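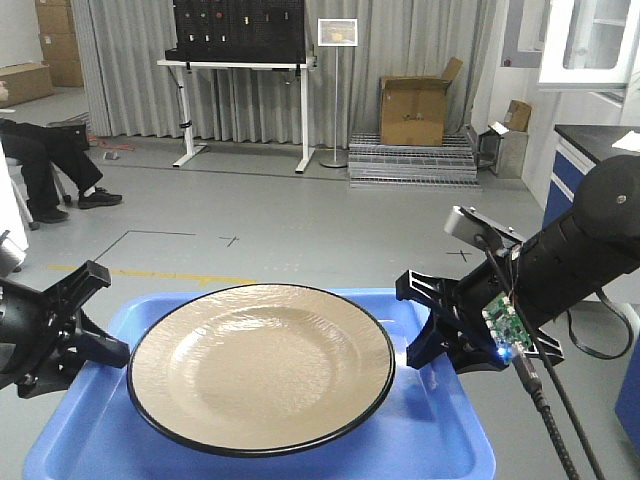 Cormac Ó Riain asked me on Friday why I'd bother putting two different grippers on one bench when I could pick the better one and go home. His view is that a comparison on dishes tells you plenty about dishes and very little about anything else. He may have a point, and I've put his longer version in the notes at the end so you can make up your own mind.

festetti-dishes: README

Hi! This is the data and the scripts from my gripper tryout in June. I wanted to know which fingers I should leave on for two-arm plate handling, and I ended up with enough recordings that it seemed silly to keep them on my own disk. Take what you like.

What got compared

Two sets of fingers, which I call by their folder names all the way through. "hutow" is the stiff set, with flat pads and a narrow tip. "dalosex" is the softer set, with a rubbery pad that gives a little when it closes. Both arms always wore the same set during a run (I tried mixing them for one evening and the logs were such a mess that I threw them out). The controller was the same for everything, my own fork of Hinrichs, with the grip force capped low so I wouldn't go through a whole cupboard of plates.

What's in the box

There are 827 runs in total. Every run is one try at one task, and there are 4 tasks:

lift - both grippers take the rim and bring the plate up off the tray
tilt - same start, then one side goes higher than the other and comes back
pass - one arm hands the plate to the other
set_down - the plate goes back on the tray without a bang

Each run has its own folder with the fixed camera video, the wrist camera video from each arm, joint positions, gripper width and a little text file called result.txt. That last one says ok, slip, miss or stopped. "Stopped" means I hit the button, and I hit it more than I'd like to admit in the first week.

Joint data is logged at 100 Hz. Please don't assume the videos line up with it perfectly! The wrist cameras start late, so use the time stamps in sync.csv and not the frame numbers. I lost a whole afternoon to that.

What I think so far

For lift, I like the stiff fingers. They slide under a thin rim nicely and they go where you send them. For tilt it's the other way round - the soft pads hang on while the plate turns, and the stiff ones tend to creep along the edge until you get a slip. Pass is hard with both. I thought the soft set would walk it, but the pads are thick, and two thick pads on one small rim get in each other's way.

If I had to leave one set on, it would be dalosex. Ask me again next month.

Known problems

Shiny plates confuse the depth readings under the ceiling lights. I left those readings in, holes and all.

The first 200 runs used an older camera mount, so the view sits a bit lower. They're marked old_mount in the index.

A few result.txt files say "okay" instead of "ok". The loader copes, but your own script might not.

Running the loader

Put the folder anywhere, point config.txt at it, and run load_runs.py. To see only one set of fingers, add the folder name at the end of the command.

Notes from Cormac

He'd like to see mugs, bowls and something floppy before he believes any ranking. He also thinks the force cap favors the soft pads, and I haven't tested that yet. If you do, send me the logs and I'll link them from this page.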